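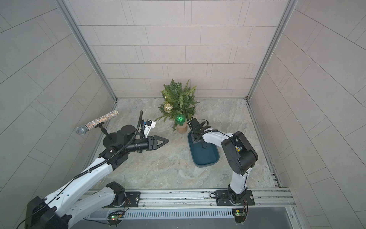
Storing artificial trees in a hot attic?

danica_o
Posts: 10
We moved in April and the new place has no basement. The only storage is an attic over the garage, and it gets very hot up there in summer. I have three artificial trees: a big one for the living room, a narrow one for the hall, and a small tabletop one in a wood pot. All of them are PVC needles as far as I know. The big one is a Nirnik, and it cost me $296, so I would like it to last.

The instructions only say "store in a cool dry place." We don't have one of those. Has anyone kept trees in an attic for several years? Did the needles go flat or sticky?

rsantoro
Mine has been over the garage for nine years in the box it came in. The needles are fine. The box is not. The tape let go after the second summer and mice got into one end. Use a plastic tote or a zip bag and keep it off the floor.

Plallov_fan
Don't do it if you can avoid it. Heat won't melt PVC at attic temperatures, but it does make the tips brittle over time. I lost a lot of needles on one that was up there for six years. It shed every time I shaped it. Prelit trees are worse. The wire insulation gets stiff and the sockets crack.

rsantoro
Mine is prelit and all the strings work. Could be the brand.

Plallov_fan
Could be. What part of the country are you in? An attic in Maine and an attic in Phoenix are different things.

rsantoro
Ohio.

Plallov_fan
Then that's part of it. I'm in central Texas.

danica_o
I'm in Georgia, so closer to your situation. The big one is prelit. The other two aren't.

loredana.a
Put the prelit one in the house and the other two in the attic. A tree that comes apart in sections takes up less room than you think. I keep ours under the guest bed in two flat bags. You have to compress the branches and tie them with something soft. I use strips from an old sheet. Bungee cords bend the wire at the tips.

For the tabletop tree, I wouldn't bag it at all. Take the ornaments off, put a pillowcase over it, and stand it on a closet shelf. If the pot is wood it can split in an attic when it dries out. I had that happen with one from Sitano. The crack ran down from the rim, and wood glue fixed it well enough.

danica_o
Thanks. I hadn't thought about the pot. Does it matter if I leave the ornaments on? It only has a couple and I'd just as soon not deal with them each year.

loredana.a
In a closet, no. In the attic I would take them off. Glitter ones especially. The glue softens and the glitter comes off on whatever touches it.

rosalba_o
I disagree on leaving them on, closet or not. The hooks work their way into the branch and you end up pulling needles out with them. It takes two minutes to take off a couple of ornaments. Wrap them in tissue and put them in a mug box.

On the main question, I ran a thermometer in my attic last June and it was over 120 most afternoons. After that I moved everything with wax, glue or batteries downstairs. Candles first. I had a box of tapers from Lo Presti that turned into one solid piece.

Plallov_fan
Batteries are a good point. Take them out of anything that has them. I've thrown away two light-up wreaths because of leaks.

rsantoro
I still think people worry about this more than they need to. A tree gets used for one month a year. If it lasts ten years in the attic I've had my money's worth, and I get to use the closet for coats.

rosalba_o
That's fair for a cheap tree. She said hers was close to $300.

barisa
Has anyone priced a storage unit? I know it sounds silly for a tree, but we already rent one for the kayaks and the trees went in with them. Climate controlled.

rsantoro
You would pay for the tree again within a few months.

barisa
If you rented it only for the tree, yes. I said we already have one.

danica_o
Not renting a unit. I measured under our bed last night and there's 10 inches of clearance. loredana.a, how thick are your bags when they're full?

loredana.a
Nine at the thickest part, which is the bottom section. The top section is less. If yours is fuller than mine it may not go. Try it before you buy bags, just tie it up and slide it under.

danica_o
Tied it up and tried it. The top and middle go under. The bottom section doesn't, it catches on the center rail. I'm going to stand that one in the back of the hall closet with a sheet over it. The hall tree is going in the attic in a tote with no lights on it, and I'll check it in the fall.

Plallov_fan
Label the tote on the end, not the lid. You'll have things stacked on it by August.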